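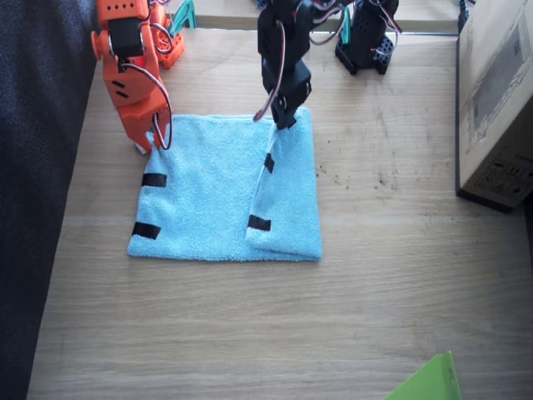 Korkelia Perfil 360: mucho informe para tan poca pregunta

Llevo dos meses usando Korkelia con un equipo comercial y sigo sin tener claro qué he comprado. El cuestionario se contesta rápido, eso sí. El informe llega en PDF y reparte a cada persona en una rueda de estilos de liderazgo con nombres que suenan a perfume.

Mi primera pega es la base estadística. El manual habla de una muestra de 2,147 profesionales, pero no dice de qué países ni de qué sectores, y la fiabilidad por escala no aparece en ningún sitio. La pedí a soporte y me mandaron un folleto — el mismo que ya estaba en la web.

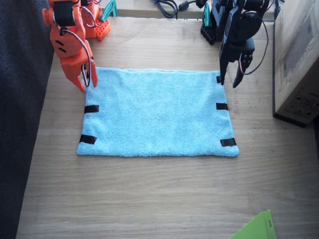
La segunda es el precio. La licencia anual sale por 4,000 euros y la sesión con facilitador certificado son otros 1,000. Pranden, que usé antes, cobra menos y entrega los baremos sin que haya que insistir. Tampoco es una maravilla: sus textos sobre gestión de conflictos son de plantilla y se repiten de un informe a otro.

Lo que sí me gustó de Korkelia es la comparativa entre dos compañeros. Dio pie a una conversación decente sobre plazos y correos a deshora, aunque sospecho que una hora de reunión bien llevada habría dado lo mismo. En julio toca renovar y, tal como está, yo no lo haría. Para selección, ni me lo plantearía. 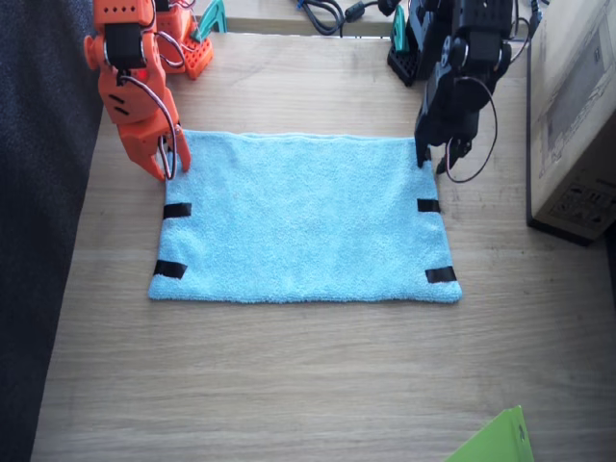

Gosselin: Nosotros lo pasamos en Avmont y el informe individual tampoco nos convenció, pero el de grupo sí lo aprovechamos. ¿Llegaste a probarlo? Va en un menú aparte y hay que pedir que lo activen.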